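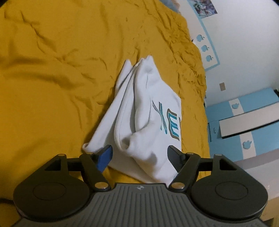 laundry thread, because apparently this is my personality now. white top, yellow bed, let's go

1/ So on 2/24/26 I told myself I would put away clean clothes the same day they get washed, for 30 days. No chair pile. No living out of the basket. I moved into the Citberg place last June and the chair has had clothes on it ever since!

2/ The rule is simple. Everything comes out of the dryer and goes straight onto the bed. I can't sleep until the bed is clear, so the bed is the boss. (I have slept next to a heap of towels before. I know my own tricks.)

3/ The white one with the teal lettering is my problem child. It's so soft and I wear it constantly, but it does not want to lie flat. Every time I think I've got it folded I set it down and it goes up into a little mountain. A tent. A meringue??

4/ Yes the bedcover is wrinkled. I make the bed by pulling the yellow thing up and walking away. It's shoved up against the wall on one side so making it properly means climbing on, and then you've wrinkled it again, so what are we even doing

5/ Folding method, since a few of you asked last time:
– face down, smooth it out with your whole arm
– one side in, sleeve back down along itself
– other side in, same thing
– bottom up to the collar, then in half again
I still get a lump where the sleeves cross. If you don't get a lump please tell me your secret

6/ Graphic tees and sweatshirts I fold with the print on the outside so I can tell what's what in the drawer. I used to stack them flat and would only ever wear the top two. Now they stand up in a row like files and I found a shirt from a Bahrami show I was sure I'd left at my sister's. Sorry to my sister, who got accused

7/ Someone replied that printed stuff should be washed inside out and cold. I do the inside out part when I remember. Cold always. The letters on this one have held up great and I've had it for ages, so maybe that's why, or maybe it's just a good print

8/ Detergent talk: I'm on the Clinside unscented. Before that I had the Bruvia one in the purple bottle, which smelled amazing for one day and then gave me itchy elbows. Your elbows may vary

9/ Okay the drawer situation. I have 14 tops that I wear and one drawer for them. I also had 14 tops that I did not wear, in the same drawer. You can see how that was going. The second bunch went in a bag by the door and the bag has been by the door for a while. The bag is not part of the challenge!!

10/ Things I skip folding completely: underwear, gym shorts, anything that's going to be pajamas. Straight in the drawer. Life is short and the drawer closes

11/ Socks I do in front of the TV. I lose one every single load – I've checked the drum, I've checked inside the fitted sheet, I've checked the legs of my jeans. I keep the singles in a shoebox in case their partners come home

12/ How it's going: I've missed 7 days so far. Most of those were sheet days. Washing sheets and clothes at the same time means there's nowhere to dump the clothes, and back to the chair they go. New plan is sheets get their own day and no one is allowed to talk me out of it

13/ Anyway going back in to fight the meringue. Drop your sweatshirt folds below, especially the ones for thick hems, mine keeps flipping open at the bottom. Fitted sheet advice also welcome but I will probably keep rolling it into a ball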